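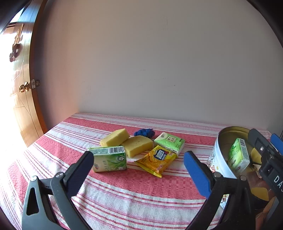

Figure 1. Two yellow sponges on a striped tablecloth.

Everyday Things and Where They Live: A Home Storage Survey
Student project report, August 1, 2019

Why we picked this topic

Our group wanted a project we could start the same afternoon, with no lab and no budget. One of us had spent a whole weekend looking for a can opener, and that gave us the question: how do people decide where to keep ordinary household things, and does their system work for them? We were surprised how much people love talking about this!

What we did

We ran the survey in Limlow, mostly in the apartment blocks near the Retamal bus stop. We handed out 131 forms and got 110 back, far more than we had hoped for. Each form asked where the household keeps a set of 20 common items (tape, batteries, spare bulbs, snacks, cleaning things and so on), who chose the place, and whether a guest could find the item without asking. We typed everything into one big spreadsheet and checked each other's rows, which took longer than the survey itself.

What we found

Kitchens were the most organized room by a long way. People put cooking and cleaning things close to where they use them, and they rarely move them. Batteries were a mess. We read answers like "the drawer, or the other drawer" again and again, and several families gave us two different answers on the same form.

Snacks were our favorite part. Homes with small children keep them high up, and homes with teenagers seem to have given up and leave them out.

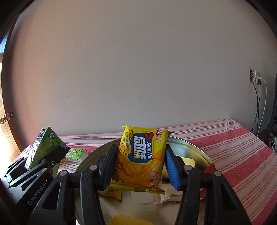

Figure 2. Cracker packet, yellow and orange, with the name XianWei on the front.

Crackers and cookies had the most varied answers of any food. We had places like the top of the fridge, a desk, a coat closet and (twice!) the car. People who wrote "wherever there is room" were also the ones most likely to say they buy the same thing again by mistake.

What we would change

The form was too long, and question 6 confused nearly everybody. All our homes were in one part of town, so we can't say much about houses with garages or basements. We plan to run a shorter version in November and add a question about labels. A few people told us they label everything, and we really want to see more of those kitchens.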